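Ashley Blackburn
2023-08-15

Right, people keep asking me if a machine can clear a table yet. Short thread, am on my break

Spent the morning with the Griladmont lot going over their tidying trials. The job is as dull as it sounds. Pick up a box, put it where it belongs, pick up the small thing next to it, same again. My nephew does it for crisps

186 tries in simulation so far. Simulation meaning no real table, no real box, nothing gets broken. Cheap to fail. Keep that in mind when somebody shows you a lovely success rate

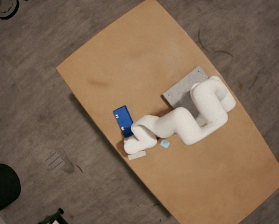 Big things and small things are seperate problems, that's what I hadn't got before today. A box has nice flat sides but it might be wider than the grip opens. A little block fits fine but be a finger's width out and you've shoved it across the table

And that's with two objects. My kitchen table on a school night has post, a banana, someone's PE kit, 7 pens and only one of them works

Shop floor is further on I think. Pirkcombe have had an arm filling trays for a while, same tray same height all day. Still needs a person stood near it for when a packet lands sideways

Asked Fu (who does the grasping side) when I can have one for the house. Long pause. "Depends how tidy you are already" – thanks Fu

So no, not yet. Wiping down maybe, fetching maybe, sorting a drawer no chance. Ask me again next August

Someone's asked about Skusus, havent seen it running so can't say. Back on shift now, will do replies tonight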